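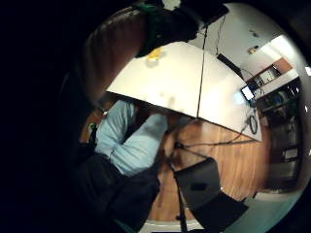
Balumness work table, white top.

The Balumness is a fixed-height work table for classrooms, mail rooms and shared offices. It is supplied by Oline and is delivered flat, with all fittings and one hex key.

Length: 200 cm
Width: 72 cm
Top: white, smooth finish
Load limit: 219 lb, evenly spread
Assembly: 2 people

The top may be cleaned with a damp cloth and mild soap. Scouring pads and solvents will dull the finish and are not covered by the warranty. Adhesive labels should be removed slowly and any residue wiped off the same day.

Tables may be joined end to end with the Flatex connector, sold separately. The Rana cable tray fits all tables made after March.

Orders from schools and public offices are handled by Danish Magsi. Requests for spare parts should be sent to Zakhar Kobzar and must state the number printed on the packing slip.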